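Chapter 7
Small Things on Flat Surfaces

I have a confession to make before we get going. When I started working in home organization, I was a closet person. I loved closets! Big doors, long rods, a whole afternoon of pulling everything out onto the bed. Counters bored me. They seemed like something you wiped down on your way to the real job.

Then I moved into the upstairs apartment on Duggan Street, where the closet was so shallow that hangers had to go in sideways, and suddenly the counter was where my whole life happened. Mail, keys, pencils, a plant, half a sandwich. I learned more about storage from that one stretch of counter in a winter than I had from all those closets (and I've still got the notebook, which is mostly complaints).

So this chapter is about the little stuff, and the containers we put it in. Chapter 6 covered shelves and drawers, where things get put away. A counter is different. What sits there stays out, in plain sight, and gets grabbed and put back all day long. Your container has to hold the thing, let you see it, and stand up to being bumped by an elbow at six in the morning.

Let's begin with upright storage, my favorite kind. Anything long and thin does better standing than lying down. Pencils, wooden spoons, paintbrushes, cut stems: put them in something tall enough to hold them and they take up a circle of counter no bigger than a saucer. Lay the same bunch flat and you've lost your work space.
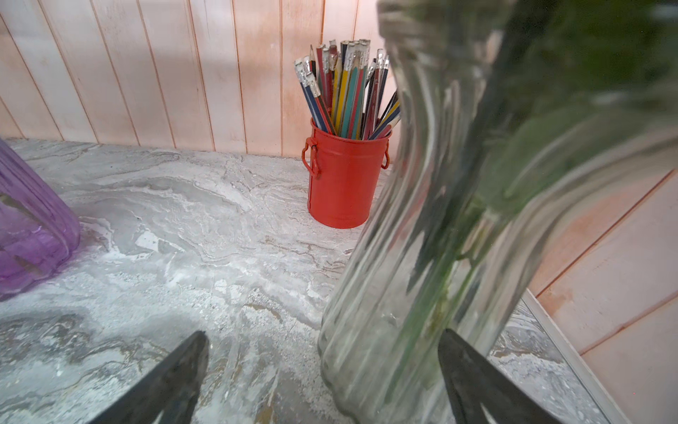
Figure 7.2 Upright storage on a marble-patterned counter: colored pencils in a red metal cup, green stems in a ribbed glass vase.

I like the pair in Figure 7.2 because the cup and the vase are doing the same job in different ways. The cup is a little bucket with a wire handle, and you can't see through it, so the pencils have to tell you what they are from the top. They do it just fine, what with all that blue and red and yellow and teal fanning out. The vase is clear, so the stems show all the way along, though the ridges bend them out of shape a bit. Think about which one you'd reach for if you had a dozen crochet hooks. I go back and forth on it myself.

Now, a word on how full is full. I once worked on a supply room at the Werimska community studio that held 3000 pencils, and every cup in it was jammed so tight you needed two hands to get one out. People simply stopped putting them back. A snug bundle stands up nicely, but leave yourself some wiggle room. My test is to pull one out with one hand while the cup stays put. If the cup comes along for the ride, take a few out.

Weight matters too, and we'll spend most of Section 7.3 on it. A tall vase with flowers in it carries a lot up high. Before you read on, go find the tallest container on your own counter and give it a gentle nudge near the rim. Write down what it does. You'll want that note when we get to the tipping exercise.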